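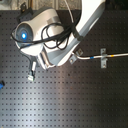 White arm, blue light, dark table

May 26, 2018

OK so I finally read the whole Brarnville loneliness survey, the one everybody on my feed has been passing around with the scary headline. Got coffee, got opinions, this is going to be a few posts.

Quick version if you missed it: they handed out paper forms to 700 first-year college students and asked about friends, family, how often they eat alone, that kind of thing. The headline was "Most freshmen have no one to talk to." Which, wow. If that were true I'd want to know too!

Then you get to the back pages. They got 300 forms back. Of those, 186 ticked "sometimes" or "often" next to the line "I feel I have no one to talk to."

Sometimes OR often. Those two got lumped together. I feel that way sometimes and I have a sister who calls me during every single meal.

I'm not saying the kids are fine. I taught intro classes at Dorkuvside for a while and I saw plenty of kids who were not fine, especially in October, when the welcome-week buddies have drifted off and the first grades come back. October is rough. I'd look at October before any other month.

And guess when the forms went out? October! It's in the methods section in one little sentence. So we have a snapshot of the hardest stretch of the year and it's being read as what college is like, period.

The other thing bugging me is the people who didn't send it back. More than half! Are they the lonely ones, who couldn't face it? Or the busy ones with practice and a job and a group chat that never shuts up? You can't tell from the report and I don't think they tried to find out.
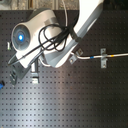
Issue 2, p. 186

Someone asked in the replies where the questions came from. They're translated from an older scale and a few of them read pretty stiff. "I am not in tune with those about me." I read that one out loud to my nephew, who is 18, and he asked if it was about choir.

That's a real problem though. If a kid doesn't get the question they pick the middle box. And on this form the middle box is "sometimes." You see where I'm going.

What I liked, because I did like parts of it (I'm not a monster): they asked separately about living at home and living in a dorm. The kids who live at home said they had someone to talk to but wished it was someone their own age. That's such a specific kind of lonely and I've never seen it written up so plainly. I wish the article had led with that.

There's also a page of written comments at the end and it's the best part. One student said the dorm lounge has a TV but all the chairs face the wall. One said she tells her mom she's having a great time so her mom won't worry. One just wrote "the bus stops running too early." Put that kid in charge.

The bus comment comes up again and again, by the way. If you live out past Khamphan you have to leave before anything social starts. I did that same ride as a student and I missed every movie night for two years. I thought I was shy! Maybe I was just on the last bus.

So would interviews have been better? I think so, or at least some of each. When I helped on the Grurkus project we did forms first and then sat down with whoever was willing, and the same people told us different things. On paper they were fine. With a cup of tea in front of them they were less fine, or sometimes a whole lot more fine.

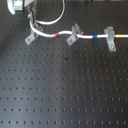
White cable across the breadboard

To the person who said I'm "nitpicking a good cause," I hear you. But the college is going to spend money off this thing. If they think most freshmen have nobody, they'll buy a hotline. If they read the comments, they might turn the chairs around and talk to the bus company. I'd start with the chairs.

Also please stop sharing the pie chart. It adds "sometimes" and "often" into one big red slice and leaves off the number of forms entirely. There's a perfectly good table on the page right after it, and you can read it in almost no time.

A couple of you asked if I'd redo the form in plainer words. I might! I'd want to try it on a few actual 18-year-olds first, starting with the choir guy. If you work with first-years and have a question you wish somebody would ask them, drop it below. I'm going to go call my sister back.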